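Bench notes, sorting room, March, just after the second tea

Loredana and I had the two arms going on the pens again this morning, and I want to get this down before I forget what Solange said, as it was more use than anything I had planned to write. She has packed stationery sets for Dotberg longer than any of us have been here, and she told me she doesn't mind the arms having the loose markers one bit. Her wrists ache by the 600th set (she has never said so before!) and she would be glad to hand over the picking. What she would miss is the talk across the table, with everybody's hands busy and the radio going.

I hadn't thought of that at all, and I've promised to bring it up with Abimbola when we go over where the benches will stand. 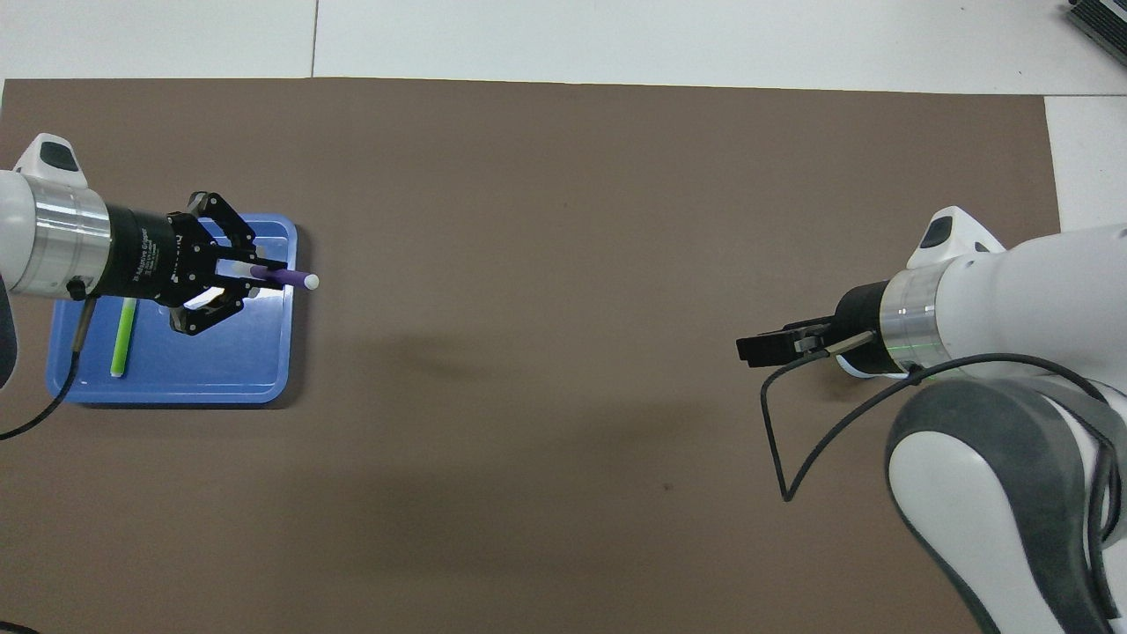

The other thing she asked was who gets to stop it. At the moment only Ekene and I have been shown how, and that won't do if the packers are meant to work beside it all day. So everyone on the rota gets an hour with us first, Solange to begin with, and I'd like her to help write the checking sheet too, as she knows a bad cap by the feel of it.

Still to do: ask Olanrewaju about stools, and find the longer cable ties.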